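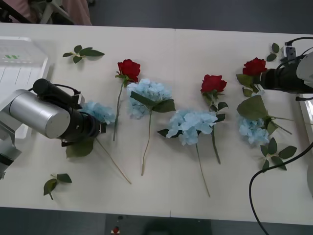
Fake Flowers, Second Round
Bernadette Dolan, 6 June 2018

I have never liked artificial flowers. My aunt kept a bowl of them on her piano in Nendton and they turned the color of weak tea. So when the shop asked me to write up the spring stems for the gallery, I said I would do it if I could say what I thought. They said fine. We'll see if they leave it up.

The stems come from two suppliers, Makora and Juhl. Both use the word "lifelike" in their catalogs, and both use it too freely. My notes follow, flower by flower.

Red roses
Three of them, deep red. Red is the hardest color to get away with, and most fake red roses look like they came free with a tank of gas. These are darker than that, which helps. I still wouldn't put one where a guest could lean in and sniff. The leaves sit in a cluster under the bloom, and I'd bend every one of them a little before it went near a vase.

Pale blue hydrangeas
Four, and I'll admit they are better than the roses. Fluffy heads hide a lot of sins. I don't believe the claim that pale blue "goes with any room." It fights with my kitchen, which is yellow. The thin stem is the weak point for me: a big head on a skinny pale green stem wants a narrow-necked vase, or it will flop over the side and stare at the floor.

Loose leaf sprigs
Filler. Three sprigs, and you'll want them more than you expect, mainly to cover the place where the stems cross. I'm told greenery "completes" an arrangement. It fills gaps. I would buy extra before I bought another rose.

The longer leafy stem
I had no use for it at first. Put it at the back, off center, and it gives the whole thing some height. Bemach sells a tall gray pitcher that would suit it, though I think they charge too much for a pitcher.

Red and blue together
The pairing was the shop's idea. On a plain white table it looks cleaner than it will in your house, so keep that in mind. I would split them up, roses in the hall and hydrangeas in the bedroom.

Dusting
The tags say a quick wipe. With a hydrangea? Use a hair dryer on cool and do it outside. I'll look at the same stems again in November and report on the fading.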